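Gripper keeps faulting when it touches a thin plastic bag

Posted by patia_bench
November 13, 2022

I have a two-arm setup with curved finger grippers, Hornero controller, software as shipped except for the task script. The job is bagging and unbagging small household stuff on a table: boxes, a notebook, a booklet, that sort of thing. It handles hard objects well. I ran 104 cycles on boxes alone without a stop.

The trouble starts when a plastic bag is involved. The arm comes down toward the open top, the finger goes in next to the side of the bag, and a moment after it closes I get a grip fault and the arm holds where it is. The log line is always the same:

GRIP 3: contact lost before lift

It does not happen every time. Some runs go fine, and then it faults on several in a row. When it does fault, the bag is sometimes still pinched in the fingers, so contact was clearly not lost. Twice the arm recovered by itself, opened, and went back to the start position with the bag still stuck to the rubber. The bag tipped over and the contents went on the floor. Nothing broke, but I was standing close and I did not expect it to move.

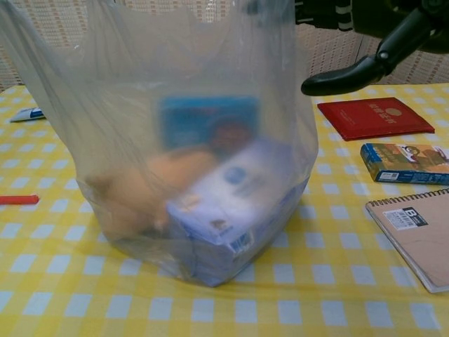

I have tried a slower approach speed, which made no difference. I cleaned the fingertips with alcohol, and that helped for part of an afternoon. I raised the grip force from the default to the highest value it would accept. After that the faults were less frequent, but it crushed the corner of a cardboard box, so I put it back. I also swapped the left and right grippers and the fault shows up on both, so I don't think it is a bad sensor.

The bag is the thin, cloudy kind that stands up when it has something in it. The cloth on the table is not fastened down, in case that matters.

What should I look at next? And is there a way to stop it from moving by itself after a fault?

Posted by Gyula Szűcs

Take the second part first. Until it is fixed, do not stand within reach of it.

Automatic recovery is turned on by default on the Hornero. After a grip fault it waits, opens the fingers, and goes back to the start position. The wait is set in milliseconds, and the value on ours was 3470 when it was delivered. That is long enough for a person to decide the arm has stopped and lean in. Go to the motion settings, find the recovery option, and set it to manual. After that a fault will hold the arm until you clear it from the panel. Test this with nothing on the table before you rely on it. A hold in software is still not a safe stop. If you need to reach in and free a bag, press the emergency stop first.

Now the fault. The controller decides whether it has contact by how far the fingers are from fully closed. A single layer of thin plastic is so thin that the fingers close nearly all the way, and the controller reads that as an empty grip. When you happen to catch a fold, there are several layers between the fingers and it passes. I think that is why you get good runs and bad runs with no change to the settings. It also explains the bag still being pinched after the fault.

Things to do, in this order:

Set the fully closed position again. If it is off by even a little, thin material will never register. Do it on both grippers.

Lower the minimum grip width for the bag step only. Leave it alone for boxes, or you will stop catching real misses.

Aim for a place where the side of the bag is already folded. We had one of the Bárány units on the same kind of work in Bresville and this did more for us than any setting.

Put the grip force back to default and leave it there. More force only hides the problem.

About the bag sticking to the rubber: have it open the fingers all the way, wait, and only then move off slowly, straight up. If it still sticks, you need a different fingertip. Alcohol takes the dust off and the rubber gets tackier for a while, so cleaning may help the grip and make the release worse.

Posted by kettlecorn

Had this too. Just set grip force to 100 and turn off fault checking. Never saw the error again.

Posted by Gyula Szűcs

Please don't turn off fault checking. The arm will then carry on with the lift whether or not it is holding anything, and it will drag the bag and everything in it if a finger is caught in the plastic. The error goes away because it is no longer being reported.

Posted by tmk_lowvolt

I can't speak to the controller, but tape or clamp the tablecloth. If the cloth slides when the finger pushes on the bag, the bag moves off the spot you taught. We lost a week to a loose mat. Also check that the bag is not too full. When it's packed tight the sides get pulled flat and there is nothing to pinch.

Posted by patia_bench

Thanks. Recovery is on manual now and I tested it with the table cleared. It holds until I clear it.

The closed position was off on both grippers, the left one more. With that fixed and the minimum width lowered for the bag step, I still get the fault on single layers, but much less often. I clamped the cloth at the corners. Fault checking stays on.

The sticking is not solved. I have ordered a set of textured fingertips, and they are not due until December. I will post the log then.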